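The Last Night of the Siege
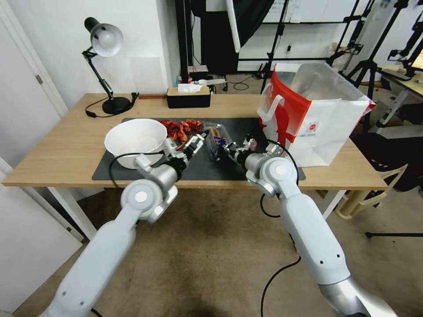

5 min read

By the time Jericho Javier got the dishes done and the dog settled and the back door locked (it had to be pulled up a little by the handle before the key would turn, and he had been meaning to fix that since before the divorce), the siege of Drestuseck was already well under way and his towers were on fire.

He sat down at the kitchen table with the phone propped against the sugar bowl and put on his reading glasses. Randale was a game for younger eyes, he had always thought. The soldiers were the size of rice grains, and the buttons along the bottom moved somewhere new every time there was an update, so that more than once he had gone to repair a wall and sold a horse. But he had been playing it every evening for going on four years, and he knew the sound his own catapults made the way he knew the furnace coming on downstairs.

"There you are," wrote Recep. "I thought you had gone over to the other side."

"Dishes," wrote Jericho.

"Ah. Dishes I respect."

Recep Dağdelen was the captain of their league. He played from the back room of his uncle's bakery, a place called Tokgöz, where he went in to start the dough at an hour when Jericho was only thinking about bed. They had never met, or even spoken out loud, and for the first year Jericho had taken him for a teenager, on account of the little dancing bears he put at the end of his messages. Then one night Recep had mentioned his knees. After that they talked about everything: knees, daughters, the price of butter, whether a man could teach himself the accordion past fifty. Recep said yes. Jericho had gone as far as looking at one in a shop window.

The league was called Cerkilov, and it had never been much good. There had been a stretch when they were proud of being ranked 644, and Recep had changed the banner to say so in gold letters, and then by the time the banner was approved they had slipped again and the letters stayed up anyway. People came and went. Students joined in the summer and vanished at exam time. A woman who played on her breaks at a hospital had once held the eastern bridge by herself for a whole night with nothing but archers and a mule cart, and then she had changed jobs and never logged in again, and they still called it her bridge.

Now the game was closing. The notice had come in December, very polite, with a picture of a sunset over the map and a line thanking all brave commanders for their loyalty. The servers would go dark at the end of the last siege. You could spend whatever you had left in the treasury, the notice said, and Jericho, who had been saving since his first winter for a dragon he did not especially want, had found himself with 2,000 crowns and no good idea what to do with them.

"Buy the dragon," wrote Recep.

"It's a silly dragon. It has eyelashes."

"My friend. It is the last night. Who are you saving it for?"

Jericho got up and made tea while he considered this. The dog followed him to the stove and back, hoping, and lay down on his foot. When he looked at the phone again the outer wall was gone and a column of the enemy was coming up through the orchards, the ones he had planted himself a tile at a time when he had the flu and couldn't sleep. They didn't do anything, the orchards. They gave no food and stopped no arrows. A boy in the league used to scold him for wasting the space, and Jericho had told him that people who lived in a castle would want to have pears.

"They're in my pears," he wrote.

"I see them. I am sending you the cavalry from the bridge."

"Don't, you'll lose the bridge."

"I will lose the bridge in one hour no matter what," wrote Recep, and a bear came dancing along behind it.

So the cavalry came down off the bridge. Jericho watched them go by on the little screen, all those rice grains with their flags, and he felt something in his chest that he would have been embarrassed to explain to his daughter, who called every other evening and was under the impression that he did crosswords. He opened the market. He scrolled past the oxen and the siege ladders, and past the barrels of pitch that had been marked down for the occasion, and he bought the dragon.

It was even sillier than he remembered. It was pink along the belly, and when it landed in the courtyard it turned in a circle first like the dog did. The chat, which had been quiet, filled up all at once. People he hadn't heard from in months had come back for the end and had been sitting there watching without a word. Somebody wrote that they had waited years to see that thing. Somebody else asked what its name was.

He hadn't known it would need one. The box sat there blinking, and he typed the first thing that came to him, and it said that name was taken, and so he typed Pear.

Pear went out over the orchards with the cavalry underneath. It was a good fight, better than any they'd had in a long while, and Jericho forgot about the tea altogether. They pushed the column back past the well, and then past the mill. At the outer wall they lost the horses. After that there was a new column behind the first one, and another league's banners behind that, great big leagues with real generals, and it was plain enough how the thing would go, dragon or no dragon.

"Seventeen minutes," wrote Recep. Then, because he was careful in such matters, he wrote it again as 17, for the ones who had their phones set to translate.

"What will you do tomorrow?" Jericho asked him.

"Tomorrow is simit and the long loaves. You?"

"I might go and see about that accordion."

"You should. And you will send me a recording, and it will be terrible, and I will play it for my uncle." There was a pause, with the little dots going. "I have put my number in the box for letters. The real one, for the telephone. You don't have to do anything with it."

Jericho went to look. The letterbox was a feature hardly anybody used, tucked under the picture of the stables, and there were 3 letters in it. Two were from the company, about the sunset. He found a pencil in the drawer with the batteries and copied the number onto the back of the electric bill, and he read it over digit by digit against the screen, and then he copied it again on the calendar by the fridge in case something should happen to the bill.

When he got back to the table they had broken through to the inner yard. Recep had brought his whole household over, even the cooks, and lined them up along the steps beside Jericho's, and there was the dragon in front of all of them, batting its eyes.

"Ready?" wrote Recep.

"Hold on," Jericho wrote. "The dog wants out."

He went and pulled up on the handle and got the key around, and stood in the cold doorway holding the phone out in front of him so he could see both the yard and the screen, and told the dog, kindly but firmly, to be quick.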